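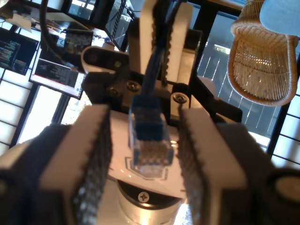 *Blue Ethernet cable, clear plug pointing down between the fingers*

Hi all, quick April update on the Flimdale money! We've got 12 spare finger sets on order from Rakness, and I'm holding off on a second arm until fall.

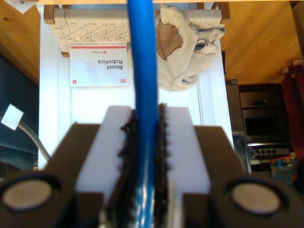
**Budget line: grip pads**

These are cheap (147 dollars a box), so I'd like to bump us from 7 boxes to 15 and stop rationing them.
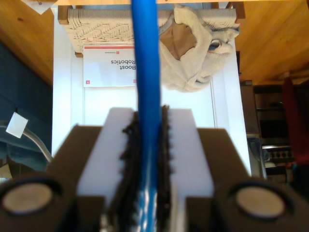 Clirnik wrote back that 15 is fine, but they'd want the second arm quoted before Friday. I'll send it Thursday night!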